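Set-up guide, section 4: Open day table demo (Cumum arm, soft fingers)

For whoever runs the table at Flokley. Read once before doors. Short version taped inside the Gunn case lid.

**4.1 Table**

1. White table against the plain wall. No posters behind it, the picker gets confused by faces.
2. Bins at the back, touching the wall. Dark gray on the left, yellow-green next to it.
3. Bottle in front of the yellow-green bin. Label forward, cap ON and tight.
4. Small tape marks flat on the table. Press the corners down, they lift.
5. Arm to START. Fingers open, one each side of the bottle, not touching it.

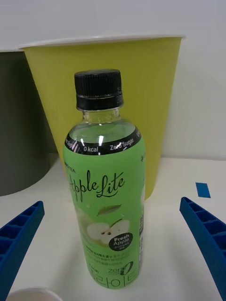
Yiran Zeng

Note: green Apple Lite is the demo bottle for now. Any bottle about that size will run but you have to redo the width (4.3). Dont swap brands halfway through a session.

CAUTION: hands out before you press START. Visitors too. Kids go for the blue fingers every single time, so keep the rope up.

**4.2 Sorting round**

1. Load program 123 on the Flultidix panel. Wait for the green light.
2. Put out the mixed items. Can on the left, paper cup in the middle, bottle behind the cup. Cup must be empty.
3. Leave clear table between the fingers.
4. Ask a visitor to pick what goes first. Type it in, read it back out loud, press RUN.
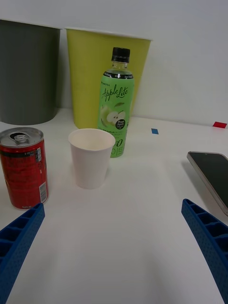

5. If the arm stops over the wrong item, press HOLD, then BACK. Do not push it by hand.
6. Between groups, put everything back to the layout in step 2. Takes a minute, do it anyway.

Note: phones. Not on the pick list. If the panel shows one as a pick, choose SKIP and carry on.

CAUTION: drink cans with the tab open. Pour out first. Sticky table = lost marks = bad picks all afternoon.

**4.3 Grip and lift**

1. Width to 95. Force to 4. Higher force and the bottle starts to buckle.
2. Close slowly (SLOW, not STEP). Fingers should bend round the lower body, below the writing.
3. Stop. Look. Both sides in contact? Then LIFT.
4. Hold it up long enough for the back row to see. Let people ask thier questions here, before it goes down again. 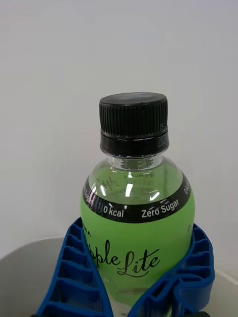
Flokley, Tuesday, June 8, 2021

Changes after the morning run:

- Old width setting removed from 4.3, use the one printed above.
- Error 477 = finger not seated. Power off, reseat, power on. Restarting the panel alone does nothing.
- Speak up during the lift, the pump is louder than you'd think.
- The spare finger pair goes in the top tray of the Gunn case. Left and right are marked on the back.

**4.4 Packing up**

1. Arm to PARK. Fingers open and empty.
2. Panel off, then arm off. In that order.
3. Wipe fingers with a damp cloth, water only. Get into the gaps between the ribs.
4. Bins stacked, tape marks stay down if we're back next day.
5. Key to the front desk, sign the sheet.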